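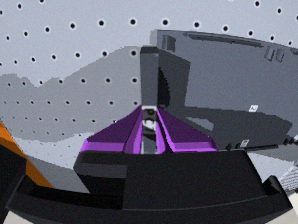

Cell 2 budget, first proper pass

April 23, 2022

Spent most of the day in the sim with the price list open beside it, and I think we finally have a layout worth getting quoted. Very happy with this! A month back the plan was a bench, two arms and a lot of hope.

The bit I was most keen to settle was the finger mounts. The purple ones in the model are our own shape, and I had been treating them as free, which was silly. Someone has to print them, fit them, break them and print them again. I've put in a line for filament and inserts, enough for 20 sets, and a separate line for the fasteners. If Atelthorpe will machine a metal pair for less than $1,000 I'd love to have one as the reference set, but it can wait until the arms are paid for.

Breadboard plate. Still the item I'd spend real money on. Everything we try ends up bolted down somewhere slightly different from the time before, and a regular grid saves us drilling holes in a nice table. Arabzadeh do one in the size we modelled, and a cheaper one a size down. I tried the cheaper one in the sim for an hour. The rod rack and the tray both fit, but the second arm has to stand right off the plate with its base on bare tabletop, and then there's hardly any spare plate left at the front for the next fixture. Going with the bigger one. I kept the arm's pedestal out at the right in the bigger layout too, partly beyond the plate, and like it there.

Fixtures. The rack is rods and a rail, so we can make it ourselves. Tray the same. Materials for both come to very little and I've lumped them under "shop".

Arms and grippers. Quotes asked for from Vekico (arms) and Unarora (grippers). I asked each for a price with and without the service plan, and for lead times in writing this time. Spare gripper goes in the plan from the start. We lost most of a fortnight on cell 1 waiting for one, and I was grumpy the whole way through.

Extras I keep forgetting, so they're going here:
cable runs and strain relief
a power board with a proper switch
shipping on the plate (heavy – ask about a tail-lift)
calibration target
paint for the wall, if there's anything left

Freight and odds and ends I've set at around $1,000 until someone gives me a better figure.
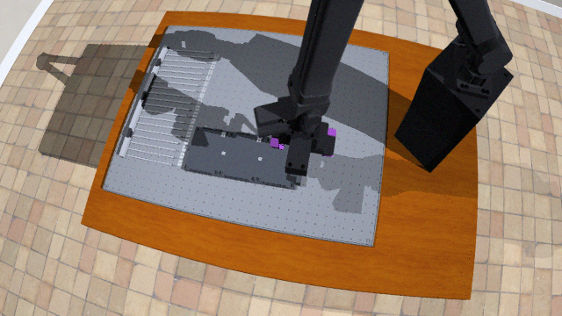
Vekico wrote back late in the afternoon to say that the pair price holds only if both arms go on the same order, and that splitting them over two budget years would mean paying the single-unit price for each. They suggested ordering in July and asking for staged delivery, with the second arm held at their end until we have room for it.

Good answer, and quicker than I expected. It does change the order of things. I had the second arm down for next year's money, and now I'd like to pull it forward and push the machined fingers and the wall paint back. Printed mounts will do us fine for a first season.

Still to do: find out whether the table needs bracing before the plate goes in, rerun the reach check with the tray turned a bit further round, and get the Unarora price for a gripper plus a spare. Sheet is in the shared folder under "cell 2 draft". Please scribble on it.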